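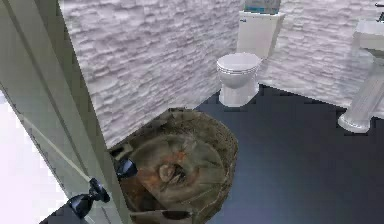
Theerawat Sitthichai reckons a robot should have to practise on pretend doors before it gets anywhere near his real ones, and he asked me why anyone would let it learn any other way. He has a point. He also has a dent in his hallway at shin height, so he is not exactly neutral.

The dent was made by Urko. Urko is the robot we are building in the shared workshop behind the old Butilov paint shop, and it is about as tall as a kitchen bench. It has four wheels, one arm, and the manners of a shopping trolley. We would like it to open a door, roll into a room, and roll out again. You have probably been able to do this since you were two. Try not to be smug.

Why is a door so hard?

Stand in front of a door with a lever handle and open it very slowly. Notice how much you do without being asked. You find the handle. You push down until something clicks. You keep it down while you push or pull. Then you shuffle out of the way, if the door is swinging towards you, so it doesn't hit you in the nose.

Urko has to be told every bit of this. If it lets go of the handle too early, the latch pops back. If it pulls and forgets to reverse, it blocks the door with its own wheels and then pulls harder. A robot will do this all afternoon. It doesn't get embarrassed.

So we built a house that isn't there

The answer is a simulator. A simulator is a computer program a bit like a video game, except the points are rubbish and there's no music. Inside it we made doors, walls and a small bathroom with a toilet and a sink. You can't wash your hands in it. The walls look like stacked stone because somebody in our group wanted them fancy, and pretend stone costs the same as pretend plaster.

We chose a bathroom because bathrooms are awkward. They are little rooms full of hard things, and a robot that comes in too fast has nowhere good to go. We also put a big round container on the floor by the door. Real people leave things near doors, and a robot that has only met tidy houses is going to have a nasty shock at yours.

The program has to know some rules about the world. Solid things can't pass through each other. Doors swing on hinges. Things fall down. If you forget a rule, the computer won't mind at all. For most of July our toilet had no rule saying it was solid, and pretend Urko drove straight through it with great confidence. We gave it no marks for that.

Practice, and a lot of it

In one night, pretend Urko tried the door 615 times. It got through on 58 of them. That sounds dreadful, and it was, but each try was scored by the program, and the tries that scored well were used to decide what to do next. The following night it got through 317 times out of the same number. Nothing was broken and everyone was asleep, including Theerawat, whose hallway was perfectly safe.

This way of learning is called trial and error. You already use it. It's how you found out which tap is the hot one.

The trouble with pretend

A simulated door is very well behaved. A real one sticks in damp weather, or squeaks, or has a towel hanging off it. So we cheat a little, in a fair way: the program changes things between tries. The handle gets stiffer. The door gets heavier. The floor gets slippery. The colours change, so Urko doesn't decide that all handles must be black.

After that we try the real door at the workshop. Hassanpour is what we call the big red stop button (named after a goalkeeper in a story one of us used to tell), and one person does nothing but stand beside it. A grown-up does the wiring for the motors. Kids can do the door testing, and are usually better at it, being closer to handle height.

Something to try at home

You'll need a friend, a scarf and a door. Blindfold the friend, stand them in front of it, and get an adult to keep an eye out for fingers. Now give instructions, one small move at a time. "Open the door" isn't allowed. "Lift your right hand" is. Your friend must do only what you say, even when it's silly.

Write down your instructions as you go. When you've finished, swap places and see whether the same list works for you. It probably won't, as your arms are a different length, and that is exactly the problem we had when we moved our list from Luner, our first robot, to Urko.

Luner's arm was 50 centimetres long. Urko's isn't. Hence the dent.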